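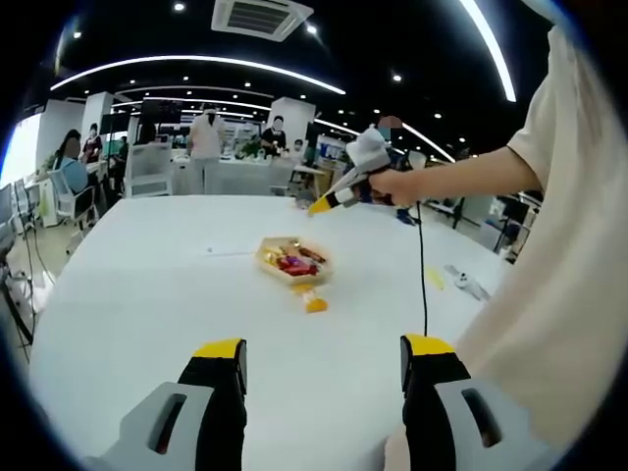

Incidencia 1097: desfase entre la apertura de la pinza y el vídeo en demostraciones manuales
Proyecto: Brista, tarea de recogida de envoltorios
Abierta por: Tove Nørgaard
Asignada a: Tamer Farah
Prioridad: media
Estado: en observación

Síntoma
En las demostraciones hechas con la pinza de mano, el valor de apertura llega tarde respecto a la imagen. Al reproducir el episodio, los dedos se ven cerrados sobre el caramelo y el registro los sigue dando por abiertos. El desfase crece a lo largo de la sesión. La política entrenada con esos datos cierra después de haber empezado a subir y deja la pieza en la mesa.

Alcance
3.080 episodios en el lote, 387 marcados por el validador. Todos los marcados proceden de la unidad 2.

Registro

18 de julio de 2018, 09:40. Tamer Farah
Reproducido con la unidad 2. Con la unidad 1, mismo cable y mismo puerto, no aparece. Descarto el concentrador USB.

10:15. Tamer Farah
Recalibrada la apertura mínima y máxima. Sin cambios: el rango es correcto, lo que falla es la marca de tiempo.

11:30. Gunhild Mikkelsen
Para medir el retardo conviene un objeto rígido y alargado, tomado por los lados. Con los caramelos pequeños el instante de contacto es difícil de fijar a ojo. He pasado la prueba a la mesa redonda, con barritas y paquetes de varios tamaños.
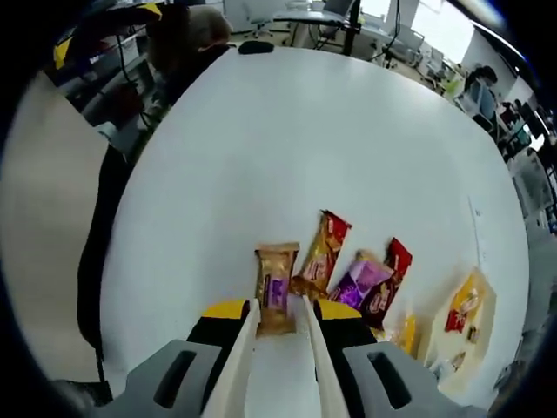

Protocolo: abrir del todo, esperar dos segundos, cerrar sobre la barrita, mantener, soltar. Sin desplazar la muñeca durante el cierre. Repetir al principio y al final de cada sesión y comparar ambos retardos.

12:50. Tamer Farah
Hecho. El retardo inicial es despreciable y el final no. La unidad 2 fecha las muestras con su propio reloj y solo sincroniza al arrancar. La unidad 1 tiene el firmware posterior, que sincroniza de forma periódica.

13:20. Þórarinn Blöndal
¿Se pueden recuperar los episodios ya grabados?

13:35. Tamer Farah
Los que tengan prueba de cierre en ambos extremos de la sesión, sí, con corrección lineal. El resto hay que repetirlo.

16:05. Tamer Farah
Firmware actualizado en la unidad 2. Sesión nueva en curso. Mientras no se valide, reiniciar la pinza antes de cada bloque de demostraciones.

Pendiente
Script de corrección: Gunhild Mikkelsen.
Repetición de episodios sin prueba de cierre: Tove Nørgaard.
Revisión del validador para que compare el retardo inicial y el final: septiembre.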